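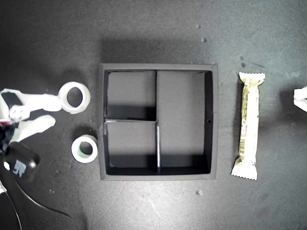

Talk notes: small trays, shared benches
Lleucu Pugh, January 29, 2024

Start with the bench at Bistley. Everyone there had their own idea of where the tape went. Ask for a show of hands: who has bought tape this month while owning tape already?

Slide 2. What a divided tray does. It gives a thing an edge to sit against. Three compartments are enough for most benches. Two small, one long. The long one takes pens, rulers, scissors. The small ones take whatever you reach for most.

Mention Rhodri Llewellyn's trial at Parri. He put out 16 trays with no labels and left them until May. People filled them anyway. Labels went on after that, and they matched what people were already doing. (Pause here. Someone usually asks about label makers. Say handwriting is fine.)

Slide 3. Tape. Big rolls and small rolls should not share a compartment. The small one ends up underneath. If a roll is too wide for the tray, stand it beside the tray and leave it there. Don't buy a bigger tray for one roll.

Slide 4. Food. Snack bars end up on every bench I have worked at. Give them a place away from the tools, or they go in with the blades. Keep this short, it ran long at Kamen.

Slide 5. Color. Black trays on a dark top are hard to see in poor light. A paler rim helps. Put a strip of white tape along the front wall if people keep knocking it.

Cost: the whole Parri trial came in under 250, labels included. Have the receipt sheet ready.

Questions. If time is short, skip slide 5 and go to the handout. Spare copies are in the blue folder.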